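How to Take a Penalty When Your Legs Are Gone

Posted January 25, 2013

I missed the first four penalties I ever took in a real game, and I have spent a silly amount of my adult life making sure I don't do it again.

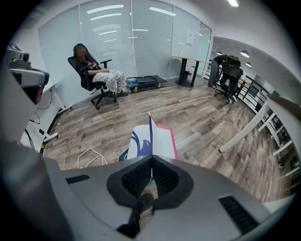

My club is Trokwood, we play Sunday soccer in the lower division, and I've been on kicks since last June, when Manju Malhotra did her knee and handed me the job from the sideline (she yelled it, really). I've missed one since then. So I'm no expert, but I've got a routine, and a few people on the team asked me to write it down.

Pick your spot before the game

Do this at home, over breakfast, whenever. Low and to the keeper's left is mine. If you wait until you're standing over the ball you'll start having a conversation with yourself, and the keeper can see it all over your face. Mine used to be a dead giveaway, I'd stare at the corner I wanted like I'd dropped my keys there.

Put the ball down yourself

Don't let a teammate do it for you and don't let the keeper hand it to you with a little chat. Walk over, get it, place it. I turn the valve so it faces me and I aim my foot a touch above it. On a lumpy field press the ball down a little so it sits still. The field at Podetti is the worst for this, the spot there is basically a bowl, and the ball will roll back at you if there's any wind. Ask the ref to let you reset it. They always say yes!

Count your steps

Four back and one to the side. I'm right-footed so I go left. I used to take a huge run-up, all the way from the edge of the box, and by the time I got there my plant foot could land anywhere. Short is better when you're tired. Your standing foot goes next to the ball, toes pointing where you want the shot to go, and if you get that bit right the rest is mostly just swinging your leg.

Breathe out, then go

Wait for the whistle. Then wait a bit more. One long breath out, and start walking on the end of it. Pramila Garg, who keeps goal for Tetola and has saved one of mine, told me afterward that she loves players who run the second they hear the whistle. They've rushed, she says, and rushed shots come in at waist height.

Hit it with the inside of your foot

You want firm, maybe three quarters of what you've got. Lock your ankle. Keep your head down until the ball's gone and let your hips follow through toward the corner. If you lean back it goes over, and then you're climbing a fence to fetch it while everybody watches.

How I practice

At the end of training, after the sprints, never before. Almost 100 kicks a month is what I manage, in little batches of ten. I put a cone a yard inside the post and only count it if the ball goes between the two. My first month I hit 55. Do a few with a keeper if you can talk one into it, and have your teammates stand on the edge of the box and be as rude as they like. We got pretty creative before the Pathak game.

If you miss

Chase the rebound! You can play it again as long as the keeper touched it, but if it comes straight back off the post you can't be the next one to kick it, so leave it for somebody else. I learned that rule the embarrassing way, in front of my mother.

Next time I'll try to do corners, which I'm much worse at.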